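How many examples before the robot stops missing the compartment?

Posted in: Robot learning, collecting demonstrations

kavow_bench

Good evening to all. I am collecting examples for a small sorting task and I would like advice from people who have done it longer than me. The robot must take a small packet and put it in one compartment of a tray. We guide the arms by hand control, record the episode, and train on what we have.

We now have 1607 episodes, collected since August. On the trained policy, I made a test with 67 attempts and 19 of them failed. Almost all failures are the same: the packet comes down on the wall between two compartments, and the gripper opens anyway.

My supervisor says to collect more. I am not sure. All our episodes were made by two operators, with the tray always in the same place on the desk, marked with tape. Is it better to continue the same way until the number is big, or to stop and change the method? Also, do you keep the episodes where the operator made a mistake and corrected it? Until now I delete them.

Thank you in advance, and excuse my English.

Nyaga_lab

More data always helps. We had the same problem and after we doubled the episodes it was better. Check also your camera calibration.

prestar77

I do not agree fully with the answer before mine. More of the same episodes will teach the robot the same thing again. If the tape is always in one place, the policy can learn the place and it has no need to look at the tray. You can test this in five minutes. Move the tray by the width of one compartment and run it again. If the packet goes to the old position, you have your answer.

For the mistakes, please stop deleting them. When the operator touches the partition, lifts a little and tries again, this is exactly the movement which your robot does not know. We keep these episodes with a label "corrected". We delete only the ones where the packet falls on the floor or the recording has a gap.

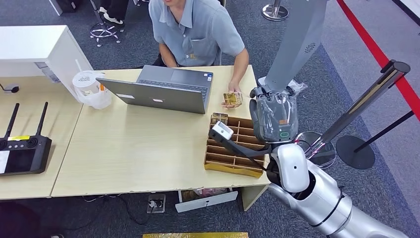

When we changed our method at Winthorpe, the first thing we changed was how each episode begins. Before, the operator put everything straight and clean, and the robot learned a world which is straight and clean. Now a person sits across the desk and the start is different each time. The cardboard tray is near the corner of the desk with one gold packet in a compartment, and a similar packet is still in the man's hand beside the laptop. We leave the laptop and the cup on the desk also. For the next episodes we turn the tray a little, or begin with another compartment filled. It is slower to collect, I must say it, and the operators complained in the first days.

One more advice: write down which operator made which episode. We found that one of ours was always opening the gripper too early, and without the names in the log we would have searched for a long time.

kavow_bench

Thank you both. I moved the tray as prestar77 said and the packet went to the old position, 5 times from 5. So I will remove the tape tomorrow morning. The deleted episodes are still on the old disk, I will try to recover them. May I ask how much you turn the tray? Ours has very thin walls and I am afraid that the operators will bend them.

prestar77

We began with a small angle, less than a quarter turn, and went further when the operators were comfortable. The walls will bend, yes. Keep a few spare trays and change them when they are too soft, but do not throw away the episodes with the bent ones.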